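3.2 Collecting the cord-handling set

The second part of the Trisuswood set covers objects with a cord attached. We kept it apart from the rigid objects in Section 3.1 because the cord changes what counts as a usable example. A box that is pushed two centimeters to the left is still the same box. A cord that is pushed two centimeters may end up under the object, and the next move has to be different.

All examples were recorded with hand-held grippers, one in each hand, at a table inside a fixed frame. The operator stands at the open side and works on a white board that can be lifted off and swapped between tasks. We did not use a robot arm at this stage. In an earlier trial with teleoperation, operators needed far longer per example and tended to avoid moves that used both hands at once, and those were the moves we wanted most.

Four tasks were defined: straighten the cord, gather the cord into a loop, turn the object end for end, and move the object to a marked corner. Each operator was given the name of the task and the end state, with no instruction on which hand to use first. Ilse Segers wrote the task sheets and checked the first 168 examples by hand. She rejected those in which a gripper had left the board for longer than the task allowed, and those in which the operator had touched the cord with a bare finger. After that the same two rules were applied by script, with a spot check at the end of each morning.

Between examples the object was put back without care for its exact position. Operators were asked to drop the cord and leave it as it fell. This gave a wider spread of starting shapes than the printed layouts we had used in March, where the same few curves kept coming back.

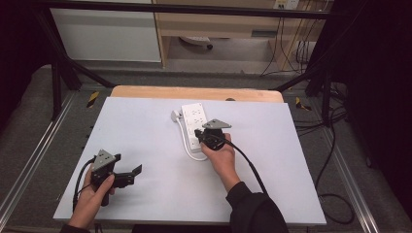 The full set holds 2,000 examples, of which 1,000 use a power strip and the rest are divided among the other corded objects. We gave the power strip the larger share because white cord on a white board was the hardest case for the Jimivdale tracker, and the errors in the first training run were mostly of that kind. Figure 3. One example in progress, white power strip and cord, both grippers in use.

Gripper opening was logged together with the video and the two streams were aligned afterward. Examples with a gap in either stream were dropped and not repaired. Training on the remaining examples is described in Section 4.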